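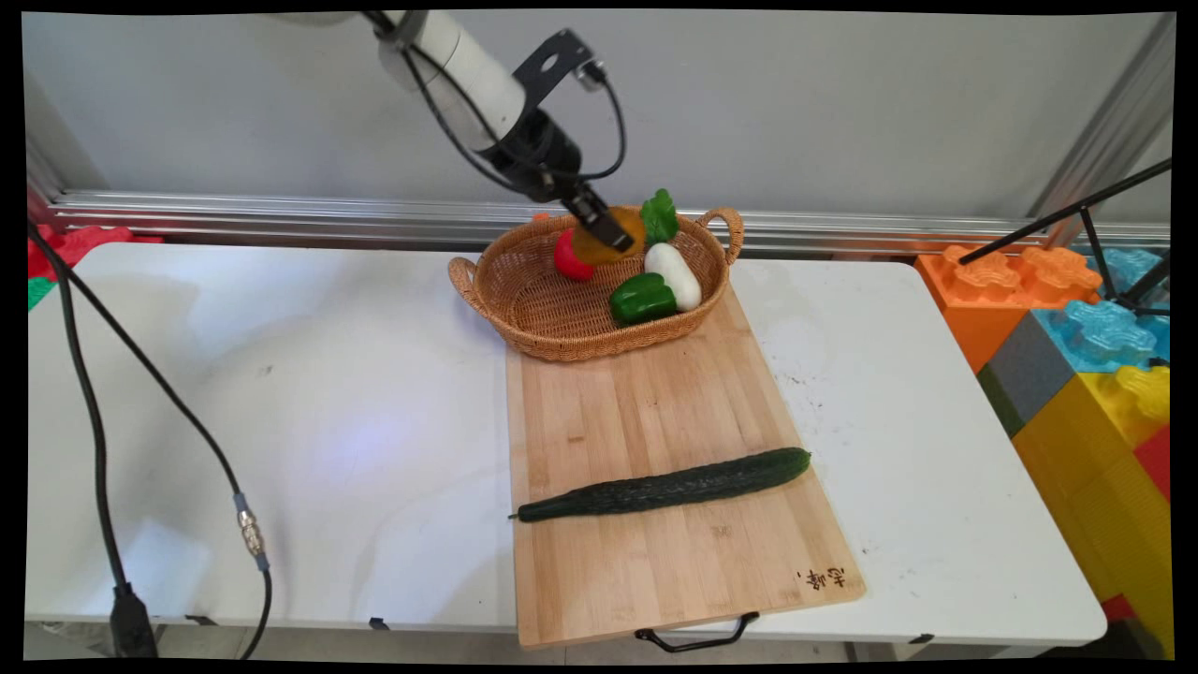
Visit to the Zosten trade hall: baskets, boards and vegetables

April 2024

The spring trade day at Zosten covers kitchen goods, storage and fresh produce under one roof. Entry is by the goods gate on the north side. The main entrance was shut for floor repairs and the signs for the diversion were small. Allow 4 minutes' walk from the car park.

I went mainly for the basketware. Katon had the largest stand, with over 300 pieces on open shelving, sorted by shape and then by handle type. The oval shallow pattern with a looped handle at each end is the one I would buy for vegetables. Peppers can lie in a single layer and be lifted out without moving everything else. A deep round basket holds more, but the bottom layer bruises and is usually forgotten.

Katon brushes its baskets clean and does not recommend soaking. Soil from roots lodges in the weave, so radishes should be rinsed and dried before they go in. Leafy greens were placed upright along the back rim, where the leaves are not pressed by anything heavier. I have since tried this at home and it works well enough for a day. For longer than that, leaves belong in the fridge.

Colour is a fair guide to how soon a pepper needs using. The green ones are generally picked earlier and keep longer. Red and yellow ones soften sooner, and I would put them where they can be reached first. A cucumber does not suit a short basket. It either sticks out over the rim or takes up the whole length, and it is easier to leave it on the board until it is wanted.

Boards were in the next aisle. Isska sells bamboo only, built up from narrow parallel strips glued edge to edge. I asked about splitting. The advice was to wash both faces each time, even if only one has been used, and to stand the board on its long edge to dry. Oil it before first use and again when water stops beading. The February batch had been recalled by the maker for a glue fault and replaced, and the stand had a notice to that effect, which I thought was to its credit.

Moura had folding tables. The white top in the middle size is rated at 120 kg spread evenly, and the leg catches are metal. I leaned on one corner and it moved less than mine does. The surface wipes down easily, though a board on it will slide unless a damp cloth is laid underneath. The tables are heavier than they look and the carrying handle is narrow.

The produce section was smaller than last year's. Prices were for full crates, so there was little to take away. The hall expected 2,000 visitors over the day and the aisles were passable until midday.

Catering was one counter with soup, rolls and tea. Card payments only. The last shuttle to the station leaves before the hall closes, so check the board at the gate on the way in. I bought one oval basket and a medium board, and have left the table for next time.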